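Home | Projects | Reports | Contact

Simulated Training for Counter-Top Picking: Progress Report, Second Period
March
Prepared by the Clisthorpe manipulation group for the Lonitz program office

Summary

The program office asked whether training a picking policy mostly in simulation saves enough time on the physical arm to justify the rendering budget. Our answer at this point is that we don't know, and the figures in our last report made it look as if we did. We would ask that the earlier headline number not be quoted further until the repeat is finished.

What we did this period

We built 200 new kitchen counter layouts and collected 1443 simulated grasp attempts on them with the wrist camera view as the only input. The layouts were then split so that 11 were held back for testing. The policy is the same one described last time. The training recipe comes from our partners at Litport, with the Chung sampling step added, which picks harder starting positions more often as training goes on.

The Litport recipe runs as advertised. The Chung step is harder to judge. It raised the success rate on the held-back layouts in the first run, did nothing in the second, and lowered it slightly in the third. The write-up we received shows a single run. With three runs pointing three ways, we are treating the effect as noise until someone shows otherwise.

The 90 percent figure

Our last report gave a success rate of almost 90 percent in simulation. The number was computed correctly, but the test was too easy. Many of the test layouts had been made by nudging objects in training layouts a short distance, so the policy had more or less seen them. It also counted a grasp as a success if the object left the counter at any point, even if it was dropped right after. We have changed both. Under the new rule the object has to stay in the gripper until the end of the attempt.

We have not put a replacement number in this report. The early ones are lower, and they move too much from run to run to be worth printing – we would only have to take them back again.

Crowded layouts

Most of the trouble is in layouts where the target has neighbors on several sides. The policy is good at lining up with a single object on bare counter and poor at choosing which way to come in when there is something in the way. We suspect that the sampling step makes this worse by favoring starts that are far off instead of starts that are boxed in. That is a guess, and the logs so far don't settle it.

Layouts of this kind put an apple between a large white cup on its side and a white rounded piece close to the palm, with a glass jar lying along the right.

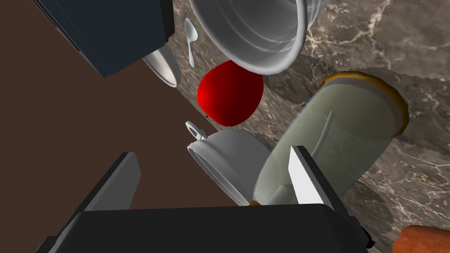 Transfer to the physical arm

Not started. The bench was due to be free by the end of the period and was not. We could have run a handful of trials on a Friday afternoon and reported them, but a handful would not answer the question you are paying for.

Next period

– Repeat all three runs with the new success rule, with and without the Chung step
– Add see-through objects to the physical test set, where we expect the rendered glass to be a poor guide
– Run the bench trials before any more layouts are built

We are not asking for more rendering time. If the bench trials show no gain over a policy trained only on the physical arm, our advice will be to stop.

Related reports
Clisthorpe: First Period Progress Report
Litport Training Recipe: Setup Notes
Success Rules for Grasp Testing
Lonitz Program: Reporting Schedule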